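Desa Street Neighbors' Association
Minutes of the Fall General Meeting, October 27, 2026
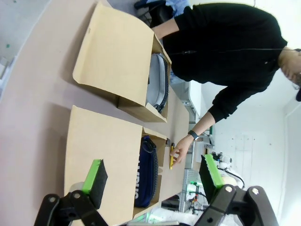

Welcome and opening

The chair opened the meeting a little after seven and thanked everyone for coming out on such a wet evening, with a special word of welcome to the new households from the Boyer end of the street, who brought a very good apple cake. The minutes of the April meeting were read and approved with one correction: the bench by the bus stop was repaired by the Grikier hardware store at no charge to us, and we were wrong to say that the city had done it. The secretary apologizes and will write the store a proper thank-you note.

Money

We have $412 in the account after paying for the summer picnic. The tent rental came in higher than we had planned, but the lemonade stand did better than anyone hoped, so we are in decent shape for the winter. It was agreed to keep $200 aside for snow clearing and to leave the rest alone until the new year. A member asked whether dues might go up. The chair said there was no plan for that and the room seemed relieved.

Sevel Park path

This took up most of the evening, as it tends to! The lower path through Sevel Park floods at the bend every time it rains hard, and parents with strollers have been walking out into the road to get past it. The parks office has answered our letter and will send somebody to look at the drain, although they gave no date. Several members would like the path moved uphill, closer to the maples. Others felt strongly that the roots would suffer, and one longtime neighbor spoke very movingly about the year those trees were planted. After a good deal of friendly back and forth we agreed to ask for the drain to be cleared first and to come back to the question of moving the path in the spring. A petition is going around and has 49 signatures so far. Please sign if you haven't, and bring it next door when you're done.

Parking by the bakery

Delivery vans are still stopping across the driveways in the early morning. The bakery has been very nice about it and has offered to speak to the drivers again. We will give that a month before writing to anyone else.

Winter soup night

Everyone wants to do it again. Last year's lentil soup was fondly remembered, and so was the long line for it, so we will set up two serving tables this time. Bowls and spoons are to be brought from home. We still need somebody with a large pot and a strong back, and the sign-up sheet is on the board by the coat rack.

Other business

A gray knitted scarf was left behind at the picnic and is waiting with the secretary. The streetlight outside number 8 is out again and has been reported to the city. One member asked that leaves be kept out of the gutters until the pickup trucks have been by.

The meeting closed at a quarter to nine, with cake and coffee afterward for those who could stay. The next meeting date will be posted on the board.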